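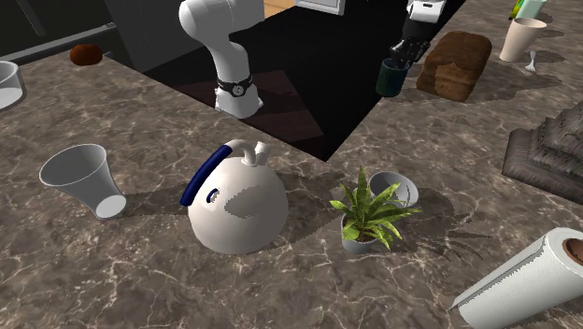 Countertop sealing — how often do you really do it?

cidero_kitchen
19 November 2021
Moved in back in October, brown marble counters, came with the place. Previous owner left a can of sealer under the sink, no notes. Left a lemon half out overnight and now theres a dull ring by the stove. Is that a stain or did I wreck it? Quote to repolish the whole thing was $1359. Not paying that for one ring.

Endodness
Not a stain. Etch. Acid eats the polish, sealer won't stop it. Sealer is for oil, wine, coffee. Get some marble polishing powder, damp cloth, small circles. Took me 2 tries on mine.

verona_tile_guy
Agree on the etch. Don't agree on doing it yourself, at least on dark stone. You get a shiny spot in the middle of a not so shiny counter and then you're chasing it all the way to the wall. Seen it plenty.
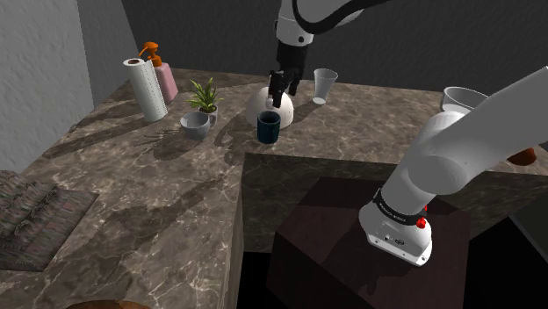
And before anyone seals anything do the water test. Few drops, wait 16 minutes, wipe. Dark spot underneath means it needs sealer. No spot, leave it alone. People pile coat on coat and get a haze, then blame the stone.

Endodness
16? I always heard ten

verona_tile_guy
Ten is fine. I go longer on old counters. My number, use yours

Tesfamariam
Going to be the grump here. Marble in a kitchen is going to mark up. Mine is full of rings, stopped caring after the first year. Have the whole thing honed — matte finish, etches barely show — and go cook something.

cidero_kitchen
Did the test, two spots. One by the sink went dark, the one by the stove didnt. So seal just the sink end?

verona_tile_guy
Do the whole run, thin coat, wipe off everything that doesn't soak in. Don't let it dry on top. And toss that old can, you dont know how long its been sitting.

Endodness
Still say try the powder on the ring first. Tiny patch in a corner to start. If it looks bad stop

Tesfamariam
or put a fruit bowl on it

cidero_kitchen
lol ok. Powder ordered, will post how the corner comes out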